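McIntyre finger pads and cable clip kit for two-arm towel benches

Replacement pads, cable clips and a pinch guard, sold as one kit
In stock - leaves us within 2 business days
Fits: parallel two-finger grippers on the Dendel bench pair (left and right arm)
Doesn't fit: the older Omholm single-arm bench, sorry

Hi, I'm Aaliyah Leclerc, I run the parts side of McIntyre, and this is the page where I tell you about a kit that exists on account of a fault. If you got here from our notice in September, scroll down to "What went wrong" and then to "Do I need it?" If you're just after spare pads, you can order the kit and skip all of my chatter, but please do read the safety bit first.

What's in the bag

4 finger pads, black, ribbed, moulded in one piece with their backing plate
8 cable clips, the wide-mouth kind with a rounded lip
2 strain relief sleeves
1 pinch guard for the teaching side of the bench
Screws, plus a couple of spares because they love to roll under things
A printed fitting sheet (large type, after several of you asked)

What went wrong

We had two faults that showed up together, and it took us embarrassingly long to work out they were two faults.

The first was the pads. The old ones were glued on. Terry cloth is lovely stuff for showing off a pair of arms, all loops and fluff, but it grabs. Every time the fingers open and the loops don't quite let go, you get a tiny sideways tug on the pad, and after enough tugs the glue starts to lift at the outer edge. You can't see it with the gripper closed. What you notice is that the arm picks up a corner, carries it halfway across the table, and drops it. Or it doesn't drop it, and the towel comes along for the next move when it shouldn't.

The second was the cable. Both arms have a loop running from the gripper head back along the arm, and if that loop is left too generous it can swing round and snag on the elbow when the arm folds back toward its base. Too short and it pulls tight at full reach. Either way the plug at the gripper end gets worked loose, the finger motor loses its signal for a moment, and the fingers stay wherever they were. On the software we were shipping at the time, they then closed at full force the instant the signal came back. No warning, no slow approach. Just shut!

That last part is why I'm not calling this a wear item and leaving it there. Hendrik Shezi, who was on our test bench that Thursday, had his thumb in there straightening a hem. He got a blood blister and a fright, and he's fine, but he'd been told the arm was paused and as far as the screen was concerned it was. We stopped shipping the bench pair the same afternoon.

How we chased it

Donnie Crichton set up a run of nothing but towels, all day, both arms, with the pads and cables exactly as customers had them. Flatten, grab the corner, bring the other side over, let go, next. It's dull to watch and I watched a fair bit of it with my lunch. 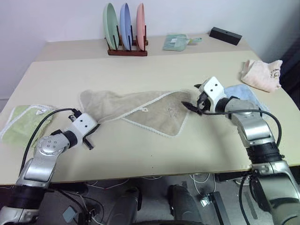

Towel bench, both arms reaching toward the tan towel, right fingers down at its corner.

The first dropped corner came at cycle 355. We'd been hoping for at least 1000 before seeing anything, so that was a quiet drive home. When Donnie pulled the pads off, one had lifted at the outside edge with terry fluff packed in behind it like lint in a dryer vent. The cable fault was sneakier. It only turned up when the arm reached across the middle of the table and then came back low, and we'd never have connected the two if Catríona Kavanagh hadn't lined up the signal log beside the motion log and noticed that every dropout sat on the same kind of move.

We tried tape on the cables first, because everybody tries tape. It held until things warmed up, then it crept. We also tried a stiffer cable, which fought the wrist and made the small moves jerky, so that went back in the drawer.

What we changed

The pads are moulded onto a backing plate now and the plate screws on from behind. No glue anywhere. The ribs run across the finger instead of along it, and they're shallower, so the loops slide out when the fingers open.

The clips hold the cable loop in one plane so it can't flop over the elbow. They're a push fit and you can shift them with your fingers, which you'll want to do, as everybody's reach is a bit different.

The sleeve goes over the plug at the gripper end and takes the pull, so the pins don't have to.

And there's a software update, free, whether you buy the kit or not. After any dropout the fingers now stay put and the arm waits for you to press resume. Please install it today. If you do only one thing on this page, do that one.

Do I need it?

If your bench pair came from us with glued pads, yes, and it's free. Send me a photo of the inside face of one finger and I'll put a kit in the mail. Glued pads have a smooth edge all the way round, and the new ones have a little notch at the top.

If you only handle hard stuff (plates, blocks, boxes) the pads will probably last you ages, but the cable fault doesn't care what you're picking up. Get the clips on anyway.

If you have a Foltis controller in the loop, the update won't load by itself. Barrett Ruiz-Ortega has written up the extra steps and I'll email them to you with the order. They're a bit fiddly. Ring me if you get stuck at the second restart - most people do.

Fitting it

Allow 30 minutes for the pair, longer if your screws are tight.

Power off at the wall. The pause button isn't enough, and I'd have thought that was overcautious before September.
Let both arms down to rest and take the cloths off the bench.
Undo the old pads. A warm hairdryer loosens leftover glue. Don't scrape with a blade, you'll mark the finger.
Screw on the new plates, notch at the top. Snug, not gorilla tight.
Slide the sleeve over the plug and push until it clicks.
Clip the cable starting at the gripper end and work back toward the base. Bend the arm by hand through its whole reach and look for anywhere the loop goes tight or drifts toward the elbow.
Fit the pinch guard on whichever side you stand when you're teaching.
Power up, run the update, and do your first dozen folds at slow speed with your hands in your pockets.

A few things people have asked me

Does the guard get in the way of reaching the towels? A little. You can swing it up for resetting the table, and the arms won't start until it's back down. A couple of customers have complained about this and I'm afraid I'm not budging.

Can I buy just the pads? Yes, in pairs, but I'd rather you got the clips too. The price difference is pretty small.

Are they washable? Wipe them with a damp cloth. The ribs collect fluff, especially from brand new towels, so wash and dry new towels a few times before you put them under the grippers. You'll save yourself a lot of picking.

Will it work with thin cotton or tea towels? It does, though the shallower ribs have a touch less bite on really smooth fabric. Bump the closing force up one step and see how you go.

What colour? Black. Donnie wanted orange so a missing pad would be easier to spot, and I've got to say I've come around to it, so orange may turn up in a later batch.

Returns and reporting

Unopened kits can come back any time. Opened ones too if a part's wrong, just tell me which one.

If your fingers have ever closed when they shouldn't have, even if no one was near them, please tell me even if it's already sorted. Save the log first, before you restart, since the restart wipes it. I read every one of these myself and Catríona keeps them all beside ours. Put "fingers" in the subject line and it comes straight to my phone.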